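4. First use, loading and water care

Please read this chapter before you connect the Zaltis table dishwasher to water. The connection of the hose and the choice of a place for the machine are explained in chapter 3. If the machine was stored in a cold room, let it stand in the kitchen overnight before you go on.

4.1 Before the first wash

1. Open the door and take out the basket, the cutlery holder and the bag with accessories.
2. Remove the blue tape from the spray arm. Turn the arm one time by hand. It must move freely and must not touch the floor of the machine.
3. Check that the filter is locked. The small arrow on the filter points to the small arrow on the floor.
4. Put the basket back, with the wheels to the front.
5. Close the door until you hear the click.
6. Open the water tap slowly and look at both ends of the hose for drops.
7. Run the Hot programme (70 °C) without dishes and without detergent. It cleans the inside from remains of the production.
8. When the programme is finished, wait 30 minutes with the door closed. Then open the door and wipe the seal with a soft cloth.

Caution: Steam can come out if the door is opened directly after the Hot programme. Keep your face and hands away from the opening.

Note: A little water at the bottom under the filter is normal. It keeps the pump seal in good condition, so please do not dry it out with a sponge.

4.2 Preparing the dishes

You do not need to rinse the dishes under the tap. Scrape the food rests into the bin with a spatula or a paper towel. Rice, oat porridge and melted cheese are the most difficult, and they should be soaked in cold water if they have dried on. Hot water makes egg and milk stick harder.

Collect the dishes near the machine during the day and load them all together. The basket is small, and it is easier to find a good order when you see what you have.

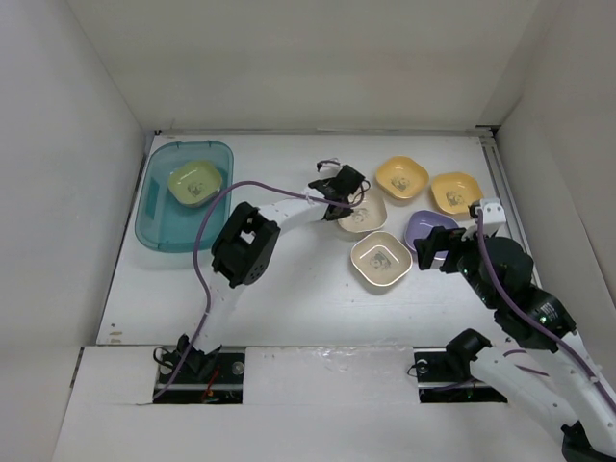

Sort by material before you load. Glass and porcelain can go in every programme. Plastic dishes must carry the dishwasher mark, and also with the mark they should be kept away from the heating element, which is at the back on the left side. Do not load:

- wood, bamboo or horn
- cast iron without enamel
- items which are glued, for example knives with old handles
- crystal glass with a gold or silver edge
- insulated cups, if the manufacturer does not allow it

Aluminium becomes grey in the dishwasher. It is not dangerous for the machine, but the colour will not come back.

4.3 Loading the basket

1. Begin at the back with the plates. Leave one free space between deep plates.
2. Put cups and glasses along the right side, with the opening down. Lean them a little, so the water does not stay in the foot of the cup.
3. Place bowls with the inside turned to the spray arm, each one leaning on a pin. Bowls which lie one in another are not cleaned.
4. Put light items between heavier ones, or use the net clip from the accessories bag. A light item which turns over will fill with dirty water.
5. Mix spoons and forks in the cutlery holder. Knives stand with the point down.
6. Turn the spray arm by hand before you close the door. If it touches something, change the loading.

Caution: Long knives must lie flat on the top shelf. Do not stand them in the cutlery holder.

4.4 Detergent

Use powder or half a tablet. A whole tablet is made for a large dishwasher and it does not dissolve completely in the Short programme. Close the lid of the detergent box only when the box is dry inside, otherwise the powder becomes hard and the lid stays shut.

Never use washing-up liquid for the sink. The foam goes out through the door seal and the machine stops with the sign F3. If this has happened, switch the machine off, let the foam sink down, and run the Rinse programme two times.

4.5 Choosing the programme

Short: glasses and cups used the same day. No drying.
Daily: normal dishes, also plastic with the dishwasher mark.
Hot: dishes with fat, baking forms, cutting boards which are permitted. Not for plastic.
Rinse: cold water only, if you wish to wash later.

The programme can be changed in the first two minutes. Hold the Start button until the light blinks, turn the knob to the new programme and press Start again. After this time, please let the programme finish.

4.6 Drying and unloading

The Zaltis has no fan. Drying is done by the warmth of the dishes, and therefore thin plastic stays wet longer than porcelain. Empty the lower part first. Take the plates from the front to the back and put the plastic items on a cloth or a rack, with some air under them, before they go in the cupboard.

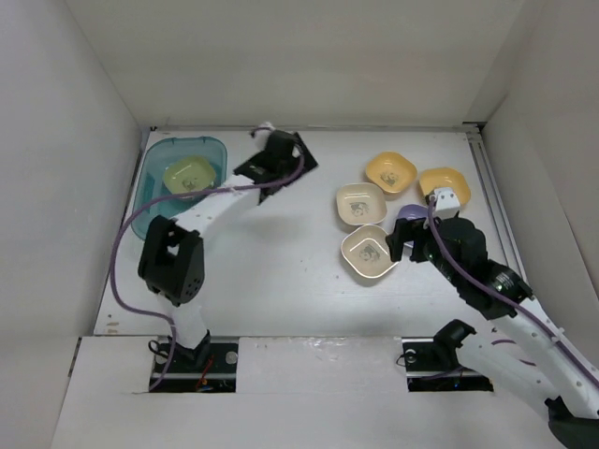 A user in Flondport wrote to us that her plastic bowls came out with a white film, while the glasses in the same load were clear, and she asked if the machine was faulty. She had used the Daily programme with a whole tablet and no rinse aid.

Our service department answered that the machine was in order. The film was detergent that had not been rinsed away, and it is seen first on plastic. With half a tablet and rinse aid on level two the film did not come again. If you have the same problem and the change of detergent does not help, test the water hardness as in 4.7.

4.7 Hard water

A test strip is in the accessories bag. Hold it in cold tap water for one second, shake it, and compare the colour after one minute with the card.

Green: soft water. No cartridge is necessary.
Yellow: medium. Use the Kratochvíl cartridge type K.
Red: hard. Use the Kratochvíl cartridge type K and set the rinse aid to level four.

The cartridge is good for 4000 litres. The cartridge light becomes orange when it is time to order a new one, and after this you can still wash for 14 days. When the light is red, change the cartridge:

1. Close the water tap.
2. Press the grey button beside the hose and pull the cartridge straight out. Keep a towel under it.
3. Put in the new cartridge and turn it to the right until it stops.
4. Open the tap and hold the Filter button for five seconds. The light goes off.

Note: Zodotier does not take back used cartridges by post. They can be given at the shop where you buy the new one.

If the light does not go off after step 4, see chapter 7, Signs and faults.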